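August, nearly midnight

My feet hurt, I've eaten two granola bars and a peach since breakfast, and I'm writing this on the couch with the laptop balanced on a pillow and the cat lying across the charger cord. But I want to get it down while it's still fresh, because I think we finally have a result! A small one, one I'd be a little shy about showing to anybody outside the lab, but a result.

So. The pushing thing. I've been moaning in these pages about the pushing thing since the spring, and I went back tonight and saw that I never once wrote down what it is, so here goes for future me. You type a sentence, something like "put the blue cube next to the red star," and the arm has to get it done by pushing blocks around on the board with the tip of the rod. It can't pick anything up. It can't even nudge one block without risking shoving two others, which is the whole charm of the problem and also the reason I grind my teeth.

The old policy (Allaro, Rui's name, he won't say where he got it) looks at the camera picture plus the sentence and spits out a little movement, over and over, until it's happy or the time runs out. It's good at long open pushes. It is terrible at crowds. Tell it to move one block out of a tight bunch and it plows right in from wherever it happens to be, and then you've got a bunch somewhere else on the board. Cristóvão calls this "snowplow mode" and he's been saying since his first week that we were teaching it the snowplow ourselves, because when people drive the arm for the training demos they get bored and take the shortest way in.

I didn't believe him. I want that on the record since I'm about to spend several paragraphs admitting he was right.

What we did (mostly what he did, I did the labeling and a lot of complaining) was split the thing in two. First a little model that only answers one question: where should the tip be before you start pushing? Just a spot on the board. It doesn't move anything. Then the arm travels to that spot, up and over if it has to, comes down, and only then does the regular policy take over and push. We're calling the first half Ponov and the whole stack is still Allaro, which is going to be confusing in the write-up and I've already lost that argument.

The training data for Ponov was the part that ate my July. 488 demos, every one of them cut at the moment the tip first touched a block, and I had to go through and mark whether the approach was a good one or a snowplow. You'd think that would be easy. By the second afternoon I was having real opinions about the correct way to sneak up on a star. Stars are awful, by the way! If you push a cube on its flat side it mostly goes where you want. If you push a star and catch it on a point it spins, and if you get the tip down in between two points it goes along sweetly like a shopping cart. So the good spot for a star depends on how it's turned, and the old policy never seemed to care how anything was turned.

Rui wanted to throw out all the bad ones. I wanted to keep them in and tell the model they were bad. We went back and forth on this over so many lunches that Cristóvão started bringing headphones. In the end we did it my way, mostly because throwing them out would have left us too few with the blocks really close together, and those are the ones we care about. I'm pretty sure it was the right call but I can't prove it yet. Somebody should run it Rui's way too. (Somebody is going to be me, I know.)

Okay, today. We did the comparison run. 60 instructions, same list for both versions, blocks put back to the same starting layouts by hand against a printed overlay, and that part took forever. Rui read the instructions out loud in his radio announcer voice until I begged him to quit. Old version in the morning, new version after lunch. I was worried about that order, because the table always feels a little different by afternoon and the board had been wiped down in between, so for the last stretch we alternated, and the gap didn't go away, and that's when I started to get excited.

I'm not going to write down the success numbers until I've watched the recordings with the labels hidden. I made that rule for myself last year after the embarrassing business with Aasen, when I'd told half the hallway it was working and then found out I'd been scoring generously because I was tired and wanted to go home. So no numbers. But I'll say that on the crowded layouts I stopped holding my breath. The old one would charge in and I'd be wincing before it touched anything. The new one goes somewhere that looks dumb, sort of off to the side, and waits for a second, and then the push comes out of that dumb spot and it's the right push. I kept saying "oh, no, not there" and having to take it back.

The waiting is a bug, sort of. There's a pause at the handoff while the pushing half wakes up and takes a fresh picture. Cristóvão wants to get rid of it. I've gotten fond of it, it makes the arm look like it's thinking, but he's right that a whole afternoon of pauses adds up and I'd have been home in time for dinner without them.

It still fails, and it fails in a new way, which I find weirdly cheering. It happened 3 times that I'm sure of: Ponov picked a perfectly good spot, the tip came down there beautifully, and then the pushing half just ignored the favor and wandered off around the block to where it would have started from in the old days. Like driving someone to the front door of the restaurant and watching them walk around the building to look for a window. Rui thinks the pushing half has never seen enough starts from those spots, so it doesn't recognize them as a beginning. That sounds right to me. It'd mean we need demos that begin at the good spot, tip already down, and that means more driving, and I guess that's August spoken for.

The other failure is words. "Next to" is fine. "Between" is fine most of the time. "A little away from" is a disaster, the thing has no idea what a little is, and to be fair neither do we. We had 2 people score the same handful of those and they disagreed on nearly every one. I'd drop that phrase from the list, but Rui says if a person would say it then it stays, and I do see his point, grumpily.

What else. The calibration held all day, which I'm scared to even type. Ikik was down again so all the logs are sitting on the local drive and I copied them onto a second one before I left, and then went back from the parking lot to check that I really had. I had. The arm made that clicking noise during homing again, twice in the morning and never after that. I wrote it in the logbook. I'd love for someone to look at it before it turns from a noise into a week off.

I also had a tiny fight with Cristóvão about the board, which I feel bad about. He wants to swap it for something plain and matte because he thinks the vision side is leaning on the seams in the wood to work out where things are. Could be! The spots it picks did seem to line up with the seams more than I'd like, once he'd said it and I couldn't stop seeing it. But I said not now, not in the middle of a comparison, and I said it sharper than I needed to. He went quiet and cleaned up cables for a while. I bought him a coffee later and told him we'd do the board test right after this set, and I even put it on the whiteboard in the permanent-looking corner where things don't get erased. A cheap version would be to just turn the board end for end and rerun a few layouts. If the picks shift, he's right again, and I'm going to have to get used to that.

Things for the morning, before I forget:
Hide the labels and start scoring, and don't peek at the file order.
Ask Rui for the list of which instructions had a star in them, I want to see those on their own.
Look at the three wander-off runs frame by frame.
Tape a new overlay, the old one's gone soft at the corners.
Eat an actual lunch.

I called Mom on the drive home and tried to explain why I was so happy, and got as far as "it goes around to the other side first" and she said well, of course it does, how else would you do it? Months of work, Mom!! She asked if the blocks were the kind I had as a kid. I said sort of, we've got hearts and stars. She liked that.

Cat has now moved onto my arm, so typing is getting slow. I grabbed one picture off the recording to stick in here, from one of the layouts with a tight little bunch in it, so I can look back someday and remember what I was staring at all summer. Going to bed.
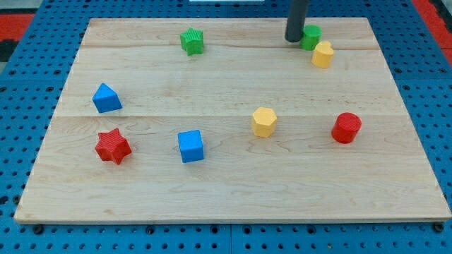

Tip down by the green cylinder, yellow heart tucked in close. My whole August, basically.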